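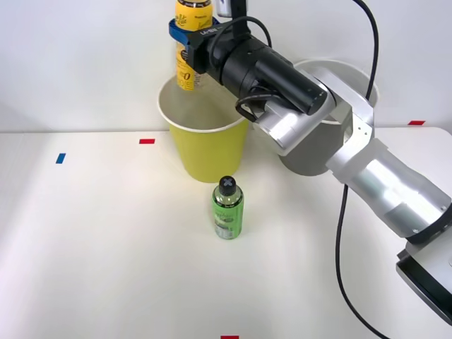

Ikechukwu Briggs says the weekly survey was the easy part last winter, and that remembering to post the swab before the afternoon mail pick-up took more getting used to. His household has already put its name down again.

Call for participants: Prillport Winter Illness Study

The Asfaw Centre for Community Health is looking for households in Prillport and the surrounding district to take part in this year's winter illness study. Enrolment is open now and closes at the end of March, or earlier if all places are filled.

What the study is about

Routine figures on flu, COVID-19 and RSV mostly come from people who see a doctor or end up in hospital. Many people with a cough or a fever stay home and are never tested, so their infections don't appear in those figures. The study follows ordinary households through the colder months, including households where no one gets sick, to estimate how much respiratory illness there is in the district and how early in the season it begins to rise.

Last year 3,599 people enrolled. We would like to keep as many of them as possible and add new households, particularly in the areas listed further down.

Who can take part

You can enrol a household if:

- you are 18 or over and live in the Prillport local government area or the Lindell Valley
- you expect to live at the same address until the end of September
- at least one adult in the household has a mobile phone or a computer with internet access
- everyone who will be included agrees to take part. A parent or guardian gives consent for children, and we also ask older children directly.

People who live alone count as a household. Share houses are welcome, and not every housemate has to join. You don't need to be vaccinated, and you don't need to be unvaccinated. Having asthma, diabetes or another ongoing condition does not exclude you.

You can't take part if you live in residential aged care (there is a separate program for aged care homes) or if you are already enrolled in a vaccine or antiviral trial.

What you will be asked to do

At the start, one adult fills in an enrolment form for the household. It asks for ages, type of work or school, general health and vaccination history. Allow half an hour, and have Medicare cards and any vaccination records nearby.

From April to September you will get a short survey every week through Plandari, the study's survey app. It asks whether anyone in the household has had symptoms, and whether anyone has missed work, school or child care. If no one has been unwell, it is two taps and you are finished. You can also fill it in on our website or have us ring you.

If someone does get symptoms, that person takes a nose swab at home using the kit we send you and completes a daily symptom diary until they feel better. Swabs go in the reply-paid satchel and should be posted within 24 hours. Please keep spare kits indoors, out of the sun and away from the stove. Parents can swab younger children, and instructions come in English, Vietnamese, Arabic, Tongan and Igbo.

Some households will also be invited to give a finger-prick blood sample at the beginning and end of the season. This part is optional. Saying no to it makes no difference to the rest.

Results

Swabs are tested for influenza A and B, SARS-CoV-2, RSV and several other viruses. We send results by text message, usually within four working days of the swab reaching the laboratory. They are research results and come too late to guide treatment in most cases. If you are worried about your health or your child's, see your GP, ring a nurse advice line or, in an emergency, call 000. Do not wait to hear from us.

Payment

Each household receives $220 in supermarket vouchers if it stays in for the whole season. Half is sent at the midpoint and the rest after the final survey. Households that withdraw early are paid for the months they completed. There is a further voucher for each finger-prick sample. Missed surveys happen and one or two won't affect your payment. If you are going away, pause the surveys in the app.

Your information

Names and addresses are stored separately from survey answers and test results. Reports from the study use grouped figures only, and no household or street can be picked out. Some infections must be notified to the health department under state law, and where that applies the laboratory does it in the normal way. We do not pass your details to employers, schools, insurers or Centrelink.

You can withdraw at any time without giving a reason. You can also ask us to destroy any stored samples. Data that has already gone into a published report can't be taken back out.

The study has ethics approval. The full participant information sheet is on the enrolment page and should be read before you sign.

Areas where we most need households

- Prillport East and the streets behind the container terminal
- the Lindell Valley townships
- rural properties with a roadside mail box
- anywhere in the district, if your household includes a baby under 12 months or a person over 75

Shift workers were under-represented last year and we would be glad to hear from more of them. The surveys can be done at any hour.

How to enrol

Fill in the expression of interest form on the Asfaw Centre website, or pick up a paper copy from the Prillport library, the community health building or the front desk at the swimming centre. A member of the study team will ring you to check that your household is eligible and to answer questions. Calls are made between 10 am and 6 pm. Tell us on the form if you need an interpreter.

Households from last year do not need to fill in the form again. Log in to Plandari, check your address and who is living with you, and press Rejoin. If you have moved but are still in the district, change your address before you press it, as the kits are posted automatically. Unused kits from last year are out of date and should go in the household rubbish.

New kits go out from the last part of March. If yours hasn't arrived when the first survey does, complete the survey anyway and tick the box for a replacement.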